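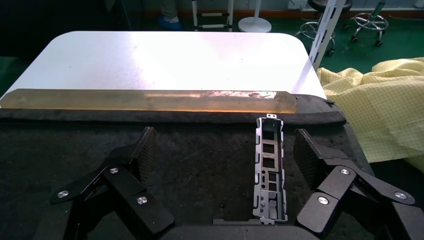 Two pages is plenty, the shift lead at Ivine told me, and anything longer than that goes in a drawer. I'd called to ask what the shop made of the new house rules for robot grippers that Stumari put out in August, and I barely got my first question in. The old handbook ran so long that people just learned from whoever was standing next to them, and that's how you end up with three different ways of doing the same check on the same floor.

So, the rules! I've been bugging Stumari for a copy since spring and I finally have one. They cover small two-finger grippers that pick up light parts, meaning brackets, plates, clips, that kind of thing, and they apply at every site where the company has arms running, Ivine and Prandier included. The whole thing really does fit on two pages, though the type on the second one is pretty tiny.

The part most people will notice is the pad check. Finger pads get looked at before the first pick of the day and again after every 100 picks, and if a pad has a frayed edge or has shifted on its finger, the arm stops until it's replaced. Up to now each site picked its own interval (Prandier did it once a shift, if I understood them right). A few folks there think 100 is too often for slow work, and they've asked for a longer gap when the parts have no sharp edges. Stumari says it'll look at that but hasn't promised anything.

Then there's the screw rule, which I like a lot. Every screw on a finger linkage gets a torque check when the fingers are swapped, and the person who did it signs the sheet. Not the next person, not the lead at the end of the day. I worked in a shop years ago where one guy signed for everybody on Fridays, so I get where that one is coming from.

Thin sheet metal gets its own paragraph. Folded brackets with a lot of cutouts bend easily, and the rule is to start at the lowest grip force that holds the part and step up from there, writing down the setting that worked. You don't borrow the number from a different part, even if it looks close. Parts that get squeezed out of shape go into a marked bin and get logged, and they don't go back on the table for another try.

Work areas come up too. Loose cloth, cables and anything else that could get dragged along have to stay out of the arm's reach while it's powered, and hands stay out unless the arm is in hold. Shoe covers are still required where the site already asks for them. None of that is new, but it used to be spread over four separate notices, and I'd bet plenty of people had only read one.

Stumari built the rules on a trial it called Sulemana, which logged 2220 picks. I asked how many of those went wrong and was told the breakdown is coming later, which is a bit of a letdown. I'd like to see it before anybody decides the interval question, and I said so. They were nice about it.

Cost is the other open question. More checks mean more stopped time, and the shift lead at Ivine figures each pad check takes around 2 minutes once you're used to it. New pads come out of each site's own budget for now, and Prandier wants that moved to the main office.

The rules are already in force at Ivine. Prandier starts once its log sheets are printed, and comments from both sites are being collected through the end of October. I've asked for the trial numbers again and will add them to this item when I get them.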